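健身房年卡到底值不值？搬来三个月，刚办完就开始后悔

楼主：南门跑不动

搬到这边快一个季度了，上周终于去办了卡，Amamau 那家，地铁口出来右转就是。办之前看了一堆推荐，都说性价比高、氛围好、教练不推销。我现在怀疑写推荐的人跟我去的不是同一家。

先说价格。年卡1500，月付是168，连着付一年肯定比年卡贵，所以前台小姑娘算盘一打，我脑子一热就刷了。回家才看合同，里面写着停卡一年只能停一次，转卡手续费200。这条她当面一个字没提，问了才说“合同里都有的”。

再说时间。门口贴着24小时营业，我以为半夜也能练，结果晚上十点以后只有刷脸进门，淋浴锁了，空调关了，力量区灯只开一半。这也叫24小时？我不是非要半夜洗澡，就是觉得宣传跟实际对不上。

想问问各位，年卡真的有人用满过吗？还是大家都跟我一样，办的时候一腔热血，第二周就开始找借口？ 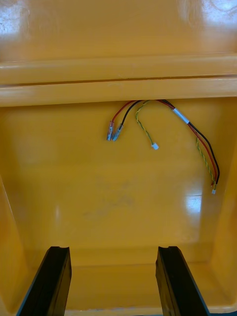 补充一下，我之前每天早上沿着河跑步，一分钱不花，跑得也挺开心。办卡纯粹是因为同事 Shuzhen Cai 天天念叨，说光跑步不练力量，过了三十膝盖要还债。她这话有没有依据我到现在都没查到。

2楼：豆浆不加糖

看到“教练不推销”就笑了。我在 Lumby 练过一年，第一个月没人理我，第二个月开始每次热身都有人凑过来说我骨盆前倾。骨盆前倾这四个字我听了得有一个学期。后来换了三个教练，三个人说的毛病都不一样，一个说前倾，一个说圆肩，还有一个说我左右脚发力不均。花钱的话都能治。

年卡我用满了，前提是公司就在楼上。离家超过两站地的，劝你趁早别想。

3楼：老魏不举铁

1500一年也叫贵？楼主是不是没见过真贵的。平摊到每个月才多少，出去吃两顿火锅就没了。淋浴锁了你回家洗不就行了，半夜谁还给你开空调。

合同不看就签字，这个怪不到前台头上吧。

4楼：南门跑不动（楼主）

回3楼，我没说贵，我说的是宣传跟实际两回事。他要是门口写“夜间自助，不含淋浴”，我一句废话没有。写24小时，那我默认白天有什么晚上就有什么，这个理解很过分吗？

合同我认，是我没看。但停卡这种事，按说卖的人应该讲一句。

5楼：Zdislava Sýkora

我中文打字慢，大家见谅。我在这里住了六年，换过四个健身房，其中两个倒闭了，卡里的钱一分没退。所以我现在只付月费，贵一点也认。168一个月，哪天它关门了我最多亏168。年卡便宜的那部分，我当作是在赌它一年之内不倒。

楼主说每天跑步，那我想问，你在健身房具体打算练什么？如果只是上跑步机，真的没有必要。

6楼：豆浆不加糖

5楼说到点子上了。我们小区门口那家，八月底还在搞周年庆充值，九月中就贴了“设备检修”，检修到现在。群里两百来号人天天@老板，老板头像都换成风景了。

7楼：南门跑不动（楼主）

打算练什么……说实话没打算。进去转了一圈，固定器械倒是全，每台上面都有图解，但图解里那个小人的姿势我怎么摆都别扭。做了两组坐姿划船，第二天酸的是脖子，这肯定不对吧？

课表我也看了，动感单车、搏击、瑜伽，全排在晚上七点，热门的早上放名额几分钟就没。这又是一个办卡之前没说的，“团课全部免费”，免费是免费，约不上。

8楼：Sivaprasad Kulkarni

脖子酸一般是耸肩了，重量调轻，先把肩膀沉下去再拉。没必要请教练，找个经常练的人帮你看两次就行。

团课约不上的问题，去候补。开课前一小时总有人取消，我的瑜伽课基本都是候补上的。这家店我也在练，没有楼主说得那么糟，早上七点到九点人很少，器械随便用，淋浴水也热。晚上去当然挤，哪家晚上不挤。

9楼：老魏不举铁

终于有个正常人说话了。这楼里的人，花一千多块钱想买五星级酒店。

10楼：一只拖把

9楼你 ID 叫不举铁，你在健身房练什么？

11楼：老魏不举铁

我游泳。有意见？

12楼：一只拖把

没意见，就是这家没有泳池，想知道你替它着什么急。

13楼：Indira Sastry

别吵了。说一点我自己的经验，跟楼主情况很像，也是搬家之后才办的卡，也是被人劝的。

头两个月我去得很勤，后来加班，一停就停了五个星期。再去的时候发现最难的其实是出门那一下，进去了反而没什么。我的办法是把练的日子定死，周二和周六，别的日子想都不想。这样一年下来肯定练不到广告里那种效果，但卡没浪费。

至于跑步伤不伤膝盖，我问过康复科的朋友，她的回答是看人，看体重，看鞋，看你加量加得急不急。没有“过了三十要还债”这种说法。练点腿部力量有好处是真的，在家靠墙静蹲、上下台阶也能练，用不着先交一年的钱。

14楼：南门跑不动（楼主）

谢谢13楼，这个听着靠谱。“看人”两个字比那些打包票的可信。

8楼说的早上那个时段我明天去试一次，要是真没人我就收回一半的话。24小时那个我不收回。

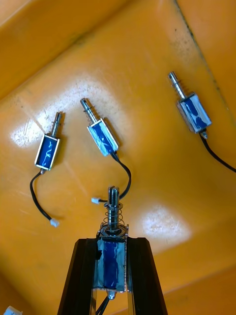 顺便问一下，有没有人退过年卡？合同上写七天内可以退，扣“已产生的服务费”，但没写服务费怎么算。我打电话问，那边说要店长算，店长这两天不在。我怀疑等店长回来七天也过了。

15楼：豆浆不加糖

店长不在是标准流程。你现在就发文字，微信也行短信也行，写清楚哪天提出退卡，截图留着。以你提出的那天为准，别等他回来。

我当时在 Lumby 就是吃了打电话的亏，打了三次，每次都说帮我登记了，最后说系统里查不到。

16楼：Velimir Dimitrov

同意15楼。另外看一下合同后面有没有附“赠品清单”。我那次退卡，他们把送的水杯、毛巾、一次体测全按原价扣，一次体测居然算200。体测就是站到秤上站半分钟，打出来一张纸，说我身体年龄比实际大八岁，然后教练就来了。

那张纸的准确性我很怀疑，同一天喝完水再上去，体脂率能差两个点。

17楼：南门跑不动（楼主）

……我也做了体测。我说怎么那么热情非让我上去站一下。

也没说要算钱。我翻翻合同去。

18楼：Sivaprasad Kulkarni

体测在他们家是免费项目，前台墙上写着的，16楼说的是别的店吧？不要混在一起讲。

19楼：Velimir Dimitrov

是别的店，Cumar 那家。但“墙上写着”跟“合同里写着”是两码事，楼主已经吃过一次墙上写着24小时的亏了。真到扣钱的时候，他们拿的是合同。

20楼：Sivaprasad Kulkarni

行，这个我没法反驳。楼主去拍一下墙上那张价目表吧，有个凭据。

21楼：路过的小陶

插一句，有人试过 Pillai 那个约练的小程序吗？按次付，不用办卡，听说最近在搞新人价。想知道是不是又是先便宜再涨。

22楼：一只拖把

用过两次。场地是真有，就是写着“可用”的时段，到了现场要等上一拨人走。新人价只有头三次，后面单次的价钱够吃一顿好的了。一周去两次以上不划算，一个月去两次的人可以考虑。不过一个月去两次，练个什么劲。

23楼：Zdislava Sýkora

一个月两次也比办了年卡不去要好。我见过太多人，一月份办卡，三月份就认不出来了，他们的储物柜还锁着。

24楼：南门跑不动（楼主）

2025年9月28日更新：

合同翻完了，没有赠品清单，体测也没写。退卡申请我发微信了，截图已存，对方回了个“收到，等店长”。价目表也拍了。

早上也去过一次，七点半到的，8楼没骗人，力量区加我三个人，划船调轻之后脖子确实不酸了。旁边一个大叔还教我怎么调座椅高度，全程没问我要不要买课，所以应该是真会员。

现在的想法是：退得掉就退，改成月付，只练早上，跑步照旧。退不掉就按13楼的法子，一周定两天硬去。Shuzhen Cai 听说我要退，说我三分钟热度。我问她自己这个月去了几次，她说最近忙。

25楼：老魏不举铁

所以到头来还是能练的嘛，发什么帖。

26楼：豆浆不加糖

楼主别理他。店长哪天回来了记得上来说一声，服务费到底怎么算的，我挺想知道的。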